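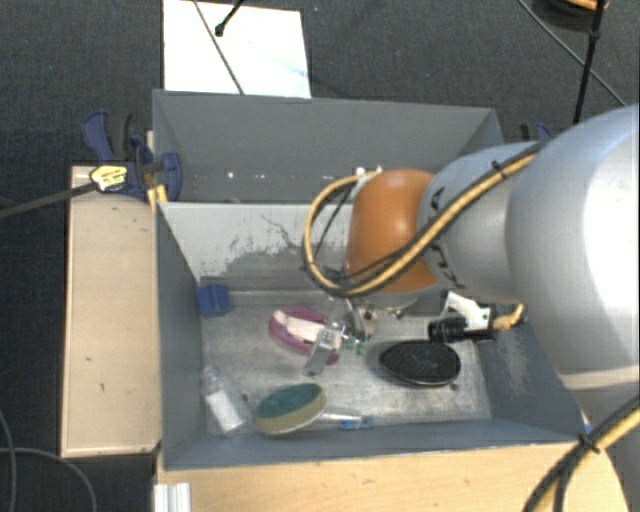
# Meltari bin-picking cell: book a demonstration

The Meltari is a single-arm picking cell for mixed household goods. It is sold by Fonseca and can be seen running at our Plunov workshop, by appointment, throughout April.

## What a visit covers

A demonstration lasts two hours. The first part is spent at the cell, with the arm picking from an open bin of small goods: a sponge, a clear bottle, a small block and similar items that lie at odd angles or close to the walls. A second bin stands directly behind the first. You can ask for the goods to be rearranged at any point, and you are welcome to bring your own, provided each will fit comfortably inside the bin.

The rest of the time is for questions about fitting the cell into your building. Please bring a floor plan if you have one.

## The cell

- One arm with a metal gripper
- Two open bins, clamped in place
- Power and signal cables tied along the outside of the arm, where they can be reached for servicing
- Fokgate control software, one licence

The bins are a wearing part. Scratches on the floor and lower walls are normal in daily use and do not affect picking. Replacement bins can be ordered singly.

Clear and shiny goods take longer to set up than plain ones. If most of your stock is bottles or film-wrapped packs, say so when you book and we will allow extra time.

## Hire and purchase

Trial hire is 1,945 euros a month, including delivery and set-up. The shortest term is two months. Hire fees are taken off the price if you go on to buy. Purchase prices depend on the gripper and are quoted after the visit.

## Booking

Visits start at 10 am or 2 pm. Groups should be kept to six people. Wear flat, closed shoes and tie back long hair. Parking is behind the workshop; use the side entrance and ring for Fonseca.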